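Chapter 13
Sorting and Storing Fresh Produce at Home
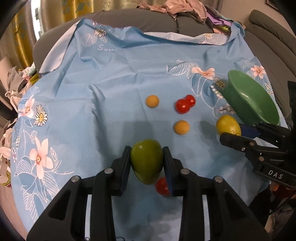 A shopper at the Nakar market told the Brirkden Household Survey that she put everything in one bowl when she got home and dealt with it later, usually after something had gone soft. Many households in the survey worked the same way. Of 496 homes visited, 341 kept fruit and vegetables together in a single container or drawer.

Mixed storage is easy, but different kinds of produce need different conditions. A mango that is still firm will ripen at room temperature. Once ripe, it can go in the refrigerator for a few days. Tomatoes keep their flavor best on the counter, out of direct sun. Lemons last much longer in the refrigerator than in a fruit bowl. Potatoes should be stored somewhere dark, cool, and airy, and onions should not be kept next to them.

Sorting comes before storing. Any clean, flat surface with enough room will do, and a cloth keeps round items from rolling and bruising. Handle each piece once, look at all sides of it, and check for splits, soft spots, and mold. Color alone is a poor guide to ripeness in mangoes, as some varieties stay green when they are ready to eat. Press gently near the stem instead.

Section 13.1 covers ripening and the gas ethylene. Section 13.2 deals with containers, including bowls, baskets, and the Bodard crate described on page 191. The kitchen exercise at the end of the chapter takes one week and needs a notebook, a marker, and a small mixed bag of produce.

Key terms: ethylene, ripening, bruising, cold storage, shelf life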